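Gripper Build – Gallery

Work on the Brimer hand started in September as a shared bench project at the Burell workshop. The goal was a repairable end effector for a small arm, with pads that can be swapped without pulling the wrist apart. Page last updated 13th April.

Fit-up is done with the arm carried over open floor. Dropped screws stay where they land on the carpet, and there is more room under the wrist than the bench allows.

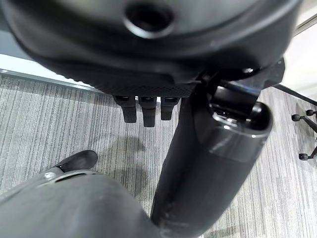
Burell Shared Workshop – Arm and Gripper Group

Three black pads side by side below the knurled band, the middle one reaching lowest. The round hole with the thick lip is in the smooth shell above them.

Notes on the current revision

Pads. Each pad is cast in a two-part printed mold and left for 18 hours before trimming. The first batch was pulled early and tore at the root. Pads from the second batch have been through 148 open and close cycles on the test script with no tearing.

Wiring. The wrist harness was remade once. The original was cut to the length in the drawing, which left no slack at full rotation. The new one is 49 mm longer and is clipped at both ends.

Control. Motor current is logged by Meter, the small script the group wrote for the previous arm. It samples during closing only. The stop threshold is set per pad set and stored with the batch number – do not copy it from one set to another.

Fasteners. Threadlocker goes on the link screws only. The pad screws stay dry so they can be removed with a hand driver.

Still open

Homing drifts by 2 counts after a cold start. The Mohmand driver board is suspected and a spare is on order. Pad mold files will go in the shared folder once the draft angle has been corrected.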